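Communiqué de presse
Rubrique : Auto > Occasion et prix catalogue
Dernière mise à jour : décembre

Flikau met en doute les prix « à partir de » des utilitaires et pick-up

Flikau, association d'acheteurs de véhicules, publie son relevé annuel des tarifs affichés par les constructeurs et les mandataires. Le constat n'a rien d'enthousiasmant : le prix d'appel reste un chiffre que presque aucun client ne paie. 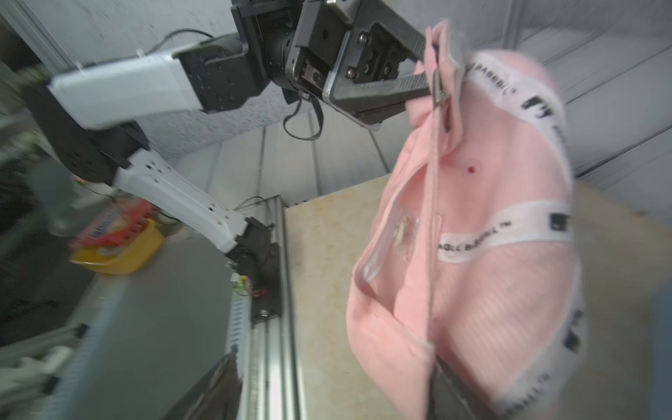
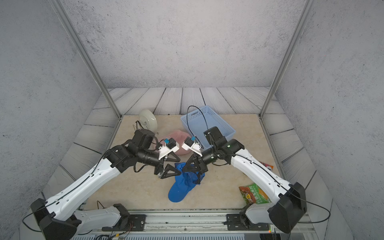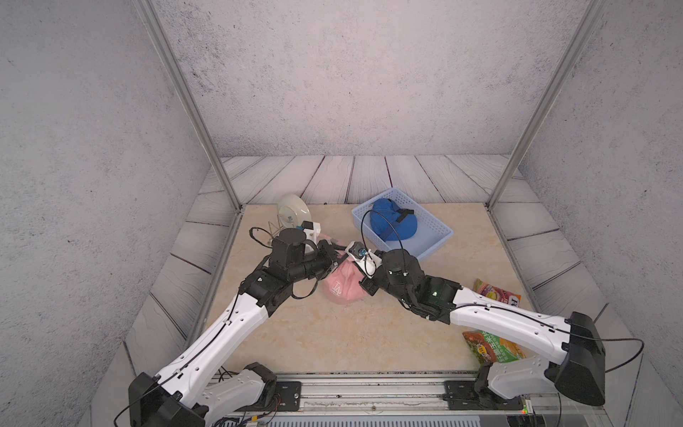 Le relevé porte sur 185 devis demandés pour le pick-up Skirex, toutes finitions confondues. Le catalogue en annonce 12. Dans les faits, la version de base est proposée sans délai par très peu de points de vente, et plusieurs vendeurs ont indiqué qu'elle n'était « plus vraiment suivie » alors qu'elle figure toujours en première ligne du configurateur. Flikau a demandé des précisions à l'importateur, qui a renvoyé à ses conditions générales.

L'écart moyen entre le prix affiché et le premier devis reçu s'établit à 1127 euros, hors carte grise. On y trouve des frais de mise à disposition, une peinture facturée en option même lorsqu'il s'agit de la seule teinte disponible, et un « pack sérénité » dont le contenu varie d'une concession à l'autre. Sur ce dernier point, 96 devis ne donnaient aucun détail. Le client est censé signer quand même.

Le mandataire en ligne Rulela affirme de son côté avoir supprimé tous les frais annexes. Flikau prend note de cette annonce et attendra de voir les factures. L'an dernier, une promesse semblable avait été suivie, quelques mois plus tard, de l'apparition de « frais de dossier numérique ».

Reste la question des consommations. La brochure du Skirex met en avant une valeur obtenue avec la boîte manuelle et les pneus les plus étroits, combinaison que la finition la plus vendue ne permet pas de commander. La mention existe, en bas de page, dans un corps de texte difficile à lire sur téléphone. Le distributeur Yuan, qui commercialise le modèle dans l'est du pays, assure que ses vendeurs « informent systématiquement » la clientèle. Les devis recueillis chez lui ne permettent pas de le vérifier.

Flikau demande que le prix d'appel corresponde à un véhicule réellement commandable, frais obligatoires compris, et que le délai de livraison de chaque version soit indiqué à côté du tarif. L'association conseille d'ici là d'exiger un devis ligne par ligne avant tout acompte et de refuser les forfaits sans contenu écrit.

Le relevé complet est envoyé sur demande aux rédactions. Une nouvelle série de devis sera demandée au printemps.

Contact presse : service communication de Flikau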